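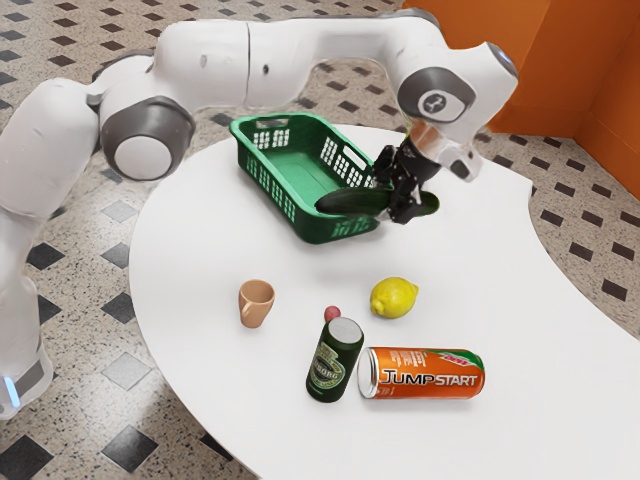

Week 7 handout: When the log says "success"
8 min read
14 shares | 3 comments

Notes by Anwara Howlader. Read these before the lab, and bring your own copy of the Kendell log.

1. The claim

The Hallosov group ran 479 simulated trials of one job: pick up the cucumber, put it in the green basket, let go. Their summary gave a success rate that everybody liked. Erick Masanja repeated it in his talk to the second years, and I repeated it after him, so I am in no position to be smug.

Then Salim Ndung'u opened the final states and went through them by eye. In 67 of the trials marked as successful, the cucumber was outside the basket when the trial ended. That is a serious fault in a test whose whole purpose is to tell us whether things end up in baskets.

2. What the checker was measuring

The software never asked whether the cucumber was in the basket. It asked two other things:

- Is the middle of the cucumber within a set distance of the middle of the basket, seen from above?
- Are the fingers open past a set width?

If both held at any step, the trial was stamped as a success and closed. The distance had been set at around 100 mm when the test object was a small ball and the basket was a round tub. Swap in a rectangular basket and a long vegetable, and that circle takes in a strip of table along the long sides. Height was left out altogether, so an object lying on the table and an object lying on the basket floor could score the same.

Mireille Bataineh found a comment in the code that read "good enough for now". There was no name next to it. I would treat any such comment as a fault report that has not been filed yet.

3. What the pictures can and can't tell you

Look at the still below with the checker's two conditions in mind. The fingers are slightly open, just above and to the right of the cucumber, and the cucumber is on the table. The basket looks empty.

What you may not say from this is that the arm dropped it. You may not say it was about to pick it up, either. I have heard both from students, with great confidence, over the same still. One instant does not give you an order of events. For that you need the joint log, the finger width and the object's position, step by step.
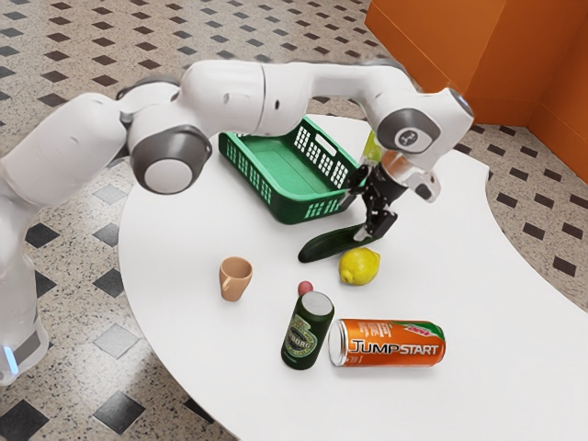 4. Three explanations that were offered, and why I doubt two of them

a) "The grip was slipping." This was the first answer, and it came with a plan to raise the friction on the finger pads. Perhaps some grips did slip. But a slipping grip explains a cucumber on the table. It does not explain why the computer called that a success. Raising the friction might have lowered the number of bad endings and left the bad test in place.

b) "The clutter confused it." There are other things on the table: a mug, a lemon, a bottle, a can on its side. Kheri Wanyama reran a batch with the table cleared of everything except the cucumber and the basket, and false successes still turned up. Clutter may well cost you trials. It isn't the cause here.

c) "The checker is wrong." Dull, and the only one of the three that fits the log. When the stored final states were scored again with a test for the inside of the basket, the 67 went over to the failure column.

5. The repair, with reservations

The new checker builds a box from the basket's inner walls and floor. The cucumber's middle must be inside that box, the fingers must not be touching it, and both must hold until it has stopped moving. Every trial now runs to its full 300 steps instead of closing at the first lucky moment.

I have two complaints. A cucumber can have its middle inside the box and one end propped on the rim, and the new test lets that pass. Also, the people who wrote the new checker chose the cases used to test it. Salim has asked for a batch picked by someone at Hirnham who has not seen the code, which seems the least we should do.

For the lab, consider a second still. The gripper is beside the right rim with its fingers partly open, and the cucumber lies in front of the basket. Write down which of the old checker's conditions you could settle from the picture alone, and which would need a measurement.

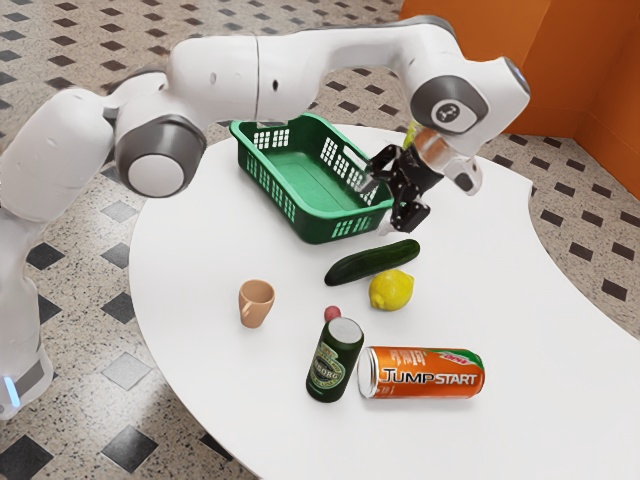
Does this matter if the robot is only simulated?

It matters a good deal, as the simulated score is what people use to decide whether a control program is ready for a real arm. A program that learns to let go near a basket will do the same with real fingers and a real load.

6. For the lab

Take twenty trials marked as successes and check each final state by eye before you run either checker. Work in pairs and don't compare answers until both of you have finished. If you disagree on a trial, keep both answers in the write-up.

Reading: chapter 4 of the Taşdemir notes, up to the part on tolerances. The section after that assumes round containers throughout and doesn't say so.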